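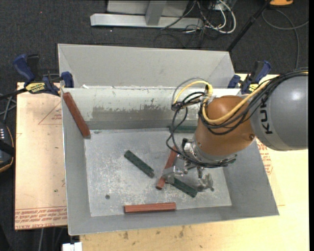 Sorting trays come in all sorts, and the Fellard parts bin is the plain one: grey sheet metal, sloping sides, a flat floor. It will get scuffed. The floor of a bin in use carries whitish scratches and smudges, and the back wall a wide band of darker wear, and neither is covered by the guarantee. Blocks in two colours, reddish-brown and dark green, can share one bin quite happily.

Fellard Parts Bin: Section 3, Setting Up and Filling

By Ludivine Lefèvre
2022-10-25
Reading time: 3 minutes

1. Stand the bin on a level tabletop, at least 60 mm in from every side. Carpet underneath the table is fine. Carpet underneath the bin is a nuisance.

2. Run a gloved hand along the rim. Report burrs to Clivbridge, who will say they have never heard of such a thing and then send a file.

3. Wipe the inside with a barely damp cloth. Leave it 5 minutes to dry.

4. Put the blocks in by hand, a few at a time. They will lie at whatever angle they please, and one may prop itself up in a corner - leave it be.

Note: Scratches on the floor do no harm. Do not paint over them. The paint comes off on the blocks.

CAUTION: Do not lift a filled bin by one wall.

5. Tip out crumbs and chips after every 300 blocks, or when you can no longer pretend they aren't there.

This site uses cookies. Accept all | Manage settings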